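August
by Arsalan Jafri

I've been meaning to write up the snack sessions for weeks, and I finally have an evening and a cup of tea, so here goes. If you've been following along you know I've gotten completely hooked on collecting demonstrations with a hand-held gripper. You squeeze it, the fingers close, the camera on top sees what the fingers see, and later a model gets to learn from all of it. I love it. I've had hobbies that cost more and taught me a lot less!

My first batch was all blocks and cups, and the policy I trained on it (I call the whole project Catby, don't ask) was fine with blocks and cups and hopeless with anything that crinkles. So this time it's bags and packets and cartons, with a checkered mat on the floor to work on.
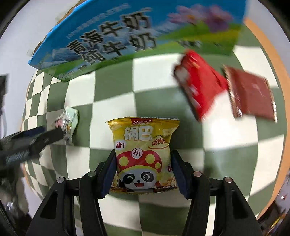
The thing I had to unlearn was being neat. In my early episodes I lined everything up, labels facing the same way, and I approached from the same side every single time. Grgić, who reads my logs and is much more patient than I am, told me to tip everything out and leave it where it fell. He was right. A packet lying at a strange angle makes you come in at a strange angle, and those are the episodes I keep going back to.

Bags of crisps are a joy and a pain. Squeeze low and the top flops over, squeeze high and you've only got the crimped part, and if you go in too fast the whole thing skates away from you. I keep those tries in — if I miss and then recover, the recovery is worth having. If I miss and give up, I delete it. I went back and forth on that rule for a long time and Grgić still thinks I'm too generous with the misses.

I also slowed way down. When I whip the gripper around, the video smears, and then I'm asking a model to learn from streaks. Moving at half my natural speed felt silly for the first 20 episodes and then it just felt normal. My wrist is happier too. I do 3 blocks in an afternoon with a real break between them, usually starting after lunch when the light in here is good.

By the end of the last session I had 61 episodes I was willing to keep. That's small, I know! But I watched every one of them at full length, and I'd never done that with the blocks. You notice things. I pause before closing the fingers, every time, for no reason I can name, and I bet the model will pick that up and pause too.
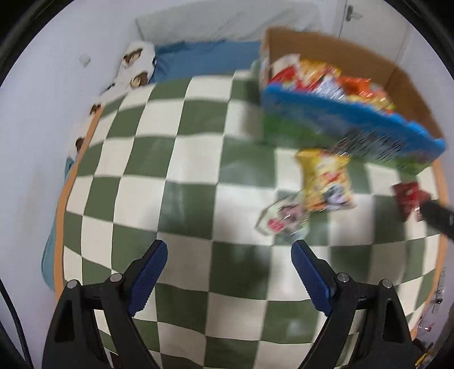

Do you need a robot arm to start collecting?

You can start without one. The gripper is in your hand, so all you need on day one is the tool, some floor and a pile of stuff to pick up. The arm comes in when you want to test what you've trained, and I spent two months collecting before I got anywhere near one. Just check early that your fingers match the ones that'll go on the arm. I didn't, and my first Trodero dataset had to be thrown out.

Next up is soft packaging with almost nothing inside, the flat kind that folds in half when you look at it. I'm taking the gripper to my sister's place in Dudcombe for a few days, where the floor is dark and the windows are huge, and I want to see how much of what I've got so far survives the move. I'll post the failures too.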